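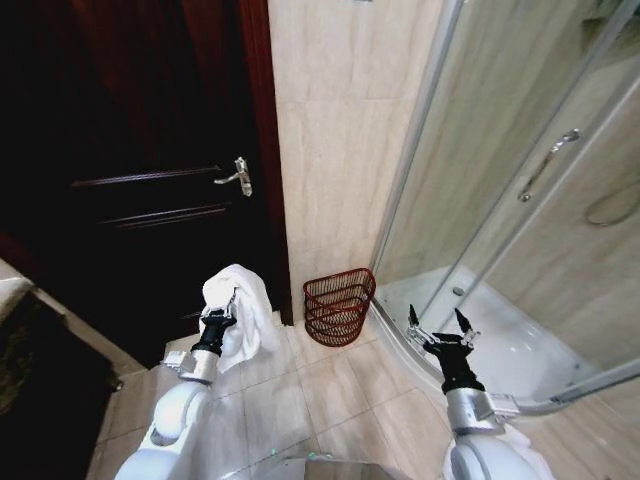

Dark timber door, beige tiles, glass shower

Brilex
Posted 11/5/22
Our bathroom door has started to swell along the bottom and it sticks when it's humid. Timber door, dark stain, tiled room with a glass shower beside it. I've had two quotes. One bloke wants $300 to take it off, plane it, reseal the edges and rehang it. The other wants $205 but won't touch the stain. Is either worth paying or should I do it myself?

Istutlow
Do it yourself. Pop the hinge pins, lay it on a couple of sawhorses, take a bit off the bottom and seal the raw edge the same day. The bottom edge is nearly always left bare by whoever hung it.

Jokix
I wouldn't plane it yet. If it's swollen now it will shrink back when it dries and you'll have a gap. What's the exhaust fan like? Mine stuck every winter until I put in a decent fan and left it running after showers.

Istutlow
A fan won't seal bare timber. He'll be back here next year with the same problem.

Jokix
Sealing won't help much if you're trapping moisture in it. Dry it out first, then seal it. Then see if it still sticks.

Brilex
Fan is original to the house and pretty weak. Ran a mirror under the door like I've seen suggested on here and the bottom edge is bare wood.

Giannakopoulos
Both of you are half right. Dry it for a few weeks, seal top and bottom with an oil-based primer or poly, then plane only if it's still binding. Take the handle off before you sand near it or you'll scratch the plate. Matching the stain is the fiddly part and probably why the dearer quote is dearer.

Istutlow
Few weeks of a door that doesn't shut in a bathroom. Good luck with that.

Brilex
We've got a second toilet so we'll cope. Will price up a fan this weekend.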